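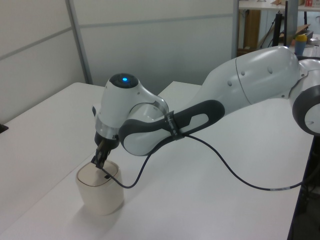 Why is a pale cup hard to find on a white table?

A pale cup on a white table gives you very little outline to go on, so you end up relying on the rim, the shadow and whatever you can see inside it.

Siobhán Flanagan and Itsuki Kaneko
July
Filed under: Everyday Objects > Tableware > Working papers

4. Cups on white surfaces

4.1 What we were after

I should say at the start of this section that I came to it from the wrong end. My half of the project was meant to be about tables — heights, edges, how near people sit — and cups were only going to turn up as the thing that marked where a hand had last been. Then I spent a week in the tea room at Godora and came home with a notebook that was nearly all cups. Itsuki read it on the train and told me we had a different paper, and I sulked for a bit and then agreed.

The question we settled on was a small one. When somebody puts a cup down on a plain table and goes back to it later, what do they use to find it again, and does it matter what the cup and the table look like? Most of what I'd read on this was about crowded tables, with plates and phones and the salt. We wanted the opposite. A bare white top with a light cup on it seemed to me about as plain as a table setting gets, and I liked the idea of looking hard at something that plain.

4.2 The cups

We used three sorts. The first was the Grendier office cup, straight-sided and dark blue, which served as our easy case. The second was a tapered cream cup that lets a bit of light through. The third was a matt off-white one, closer to a cylinder, softened at the bottom edge. I've called them blue, cream and chalk from here on, mainly because those were the names in my notebook and I got tired of translating.

Blue needs no discussion. You can find it from the doorway. Cream and chalk are the interesting pair, and I'd have lumped them together before we began, given that both of them are what my mother would call "no colour". They don't behave the same way at all on a white table. A cup that narrows towards the bottom has slanting sides, and those slants break up the look of the surface even when the colours nearly match. Straight sides do less of that work. What chalk has going for it is its inside, which we'll get to.

The brown turned out to matter more than I'd planned for. We tried plain cups early on and people kept reaching for them slowly and a bit wide, with the fingers spread, the way you'd reach for a glass in the dark. Cups with some brown at the rim or a brown inside got a much more ordinary reach. Itsuki's view is that the eye treats the dark part as the cup and more or less ignores the rest. I'm less sure, but I can't offer anything better.

4.3 Where people put them down

We noted 706 set-downs over the three rooms: the tea room at Godora, the reading room at Paiva and the upstairs kitchen at Derura. A set-down, for our purposes, is any time a cup leaves a hand and stands by itself long enough for the hand to go and do something else. Sliding a cup along without letting go didn't count. Neither did handing it to a person, even if that person put it down at once (that one would be theirs, and we had some silly arguments over it).

Of those, 531 were on the half of the table nearer the person. I had expected that. What I hadn't expected was how much the joins in the table mattered. The tables at Paiva are made up from sections pushed together, and people avoided the seams even where the tops were dead level. They'd hover, shift a little to one side and then let go. When I asked, they said they hadn't noticed the seam. One man at Derura, whose table had a single join running across it, used it as a sort of private border and kept his cup on one side and his papers on the other for the whole of the morning.

Edges were treated with more respect. We marked off a strip 50 mm wide along the open sides, in thin pencil, and very few cups ended up inside it. The ones that did were nearly all blue. My guess is that people feel safe leaving a cup near the drop when they know they'll see it again without trying, and a pale cup gets brought in further. I wouldn't want to lean on that too heavily, as the blue cups were also the heavier ones and Siobhán-from-the-notebook did not think to weigh anything until far too late.

4.4 Rim, shadow, inside

Once we had the set-downs written up I went back to the finding-again part. We lit the tables to 400 lux, a level chosen because it was what the Godora tea room already had and I didn't want to ask them to change the bulbs. At that level a pale cup throws a soft sort of shadow on a white top. You'd think it would be the obvious cue. In practice people hardly ever mentioned it, and when we moved a lamp so that the shadow fell away from them they didn't seem to mind.

The rim came up a lot more. "I look for the circle" was how one regular at Paiva put it, and I've not found a better way of saying it. From a chair you see the mouth of the cup as a flattened ring, and if the ring is a different colour from the wall of the cup then it's there straight away, even out of the corner of your eye. If it isn't, you're left with white on white and you start looking for the base instead.

And then there's the inside. With something brown in it, an off-white cup reads as a dark oval with a pale sleeve round it. Figure 2 has that arrangement on a white top, with the brown showing through the opening and only a faint shadow on the table to help.

Figure 2. Off-white cup standing upright on a white tabletop, brown inside.
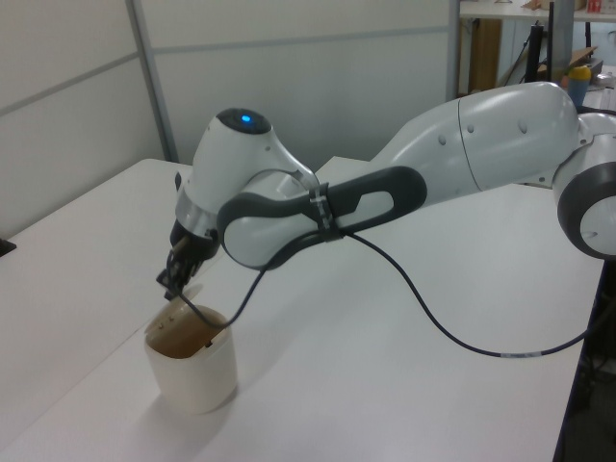
The trouble with the dark oval is that it only helps if you're high enough to look into the cup. Standing at the counter, fine. Sitting down in one of the low chairs at Derura, you lose it completely, and all you've got is the outside wall again. We had the same people do it both ways, standing and then sitting, and several of them were quite cross about the sitting version — one woman accused me of swapping the cup while she pulled her chair in. I hadn't, though I could see why she thought so.

This is where chalk does worse than cream. Seen from low down, the off-white straight-sided cup has nothing dark to show you, while the cream one still has its brown at the rim and you catch that from almost any height. If I were buying cups for a room with white tables and low seats I'd want the colour up at the lip, and I wouldn't much care what was going on inside.

4.5 A few loose ends

Saucers are missing from all this. We had them at Godora for the first couple of mornings, and they made everything so easy that there was nothing left to study, so they went back in the cupboard. Lids are missing too. Itsuki wants to do lids separately and has already started a list.

I'd also like to flag the background, which we didn't control for nearly as well as the tabletop. At Paiva the far wall is light grey panelling, so a seated person sees a pale cup against a pale table with another pale thing behind it. At Derura there's a green dresser. Some of the difference I've put down to chair height may really belong to the dresser, and I don't have a way of pulling the two apart from the notes we kept. Itsuki thinks the chair matters more. I think he's probably right, but he did also build the chairs into his half of the analysis before we'd talked about it, so take that as you like.

Last thing before the results tables. People got better at this very quickly. By the second morning in any room the slow, wide reach had mostly gone, even with the plain cups, and I had to keep finding newcomers to see it at all. Whatever we say in Section 5 about pale cups being awkward applies to somebody's first hour at an unfamiliar table, and the regulars should be read separately, as they are in the second half of that section.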